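소셜미디어 마케팅 실습 5주차 강의 노트: 뉴스레터 구독자는 어디서 오나

지난주 과제 읽어 봤어요. 다들 제목 짓는 데는 공을 들이셨는데, 정작 가입 폼이 어디 있는지 못 찾겠는 페이지가 꽤 많더라고요. 그래서 오늘은 글쓰기 얘기는 잠깐 접고 가입 경로부터 보겠습니다.

제가 예전에 맡았던 Sarnby라는 작은 문구 쇼핑몰 얘기를 해 볼게요. 팔로워는 1,431명인데 메일 구독자는 300명이었어요. 사장님은 팔로워를 더 늘리자고 하셨고, 저는 있는 팔로워부터 메일로 모셔 오자고 우겼습니다(이걸로 한참 싸웠어요!). 프로필 링크를 눌러 봤더니 쇼핑몰 첫 화면이 나오고, 가입 칸은 맨 아래 회사 주소 밑에 숨어 있더군요. 저도 두 번 지나쳤어요.

고친 건 딱 2가지예요. 프로필 링크를 가입 전용 페이지로 바꿨고, 그 페이지에서 이메일 말고 다른 입력 칸은 다 뺐습니다. 생일이랑 전화번호를 왜 받았는지는 아직도 모르겠어요. 그렇게 해서 석 달 만에 구독자 1,000명을 넘겼습니다. 물론 그사이에 신학기가 끼어 있었으니까 전부 폼 덕분이라고는 말 못 해요. 여러분도 보고서 쓸 때 이런 건 꼭 같이 적어 주세요. 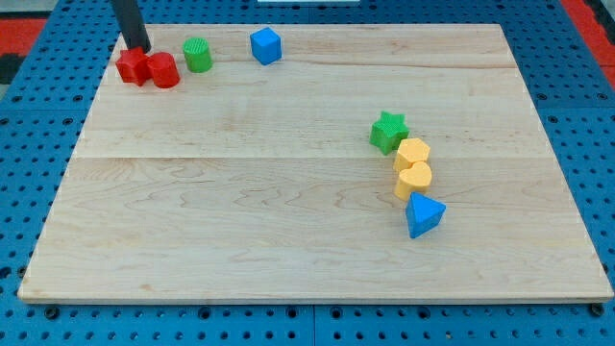 그다음에 손댄 게 환영 메일이에요. 가입하고 나서 첫 메일이 일주일 뒤에 오면 받는 사람은 이게 뭔지 기억을 못 합니다. 가입 직후에 바로 나가게 하시고, 내용은 짧게요. 누가 보내는지, 얼마나 자주 보내는지, 그만 받고 싶으면 어디를 누르면 되는지. 할인 쿠폰은 넣어도 되고 안 넣어도 되는데, 넣을 거면 유효 기간을 제발 써 주세요. Sarnby 때 그걸 빼먹어서 이듬해 10월까지 쿠폰 문의를 받았답니다.

수업에서 비교할 가입 페이지는 Hida와 Druller 두 곳이에요. Hida는 버튼에 "구독하기"라고만 썼고, Druller는 "매달 첫 주에 신상품 소식 받기"라고 썼어요. 저는 뒤쪽이 좋은데 모바일에서 두 줄로 넘어가는 게 좀 걸려요. 여러분이라면 어떻게 줄일지 버튼 문구를 미리 써 보고 오세요.

숫자 볼 때 하나만 더요. 오픈율은 메일 앱 설정에 따라 부풀려지기 쉬우니까 클릭과 수신 거부를 같이 보세요. 수신 거부가 나왔다고 너무 상처받지 마시고요, 저도 처음엔 한 명 나갈 때마다 밥맛이 없었어요.

과제: 조별 가상 브랜드 Ra의 가입 페이지 문구와 환영 메일 초안. 합쳐서 한 쪽을 넘기지 말고, 다음 수업 전날 밤 9시까지 게시판에 올려 주세요. 파일 이름에 조 번호 꼭 넣기!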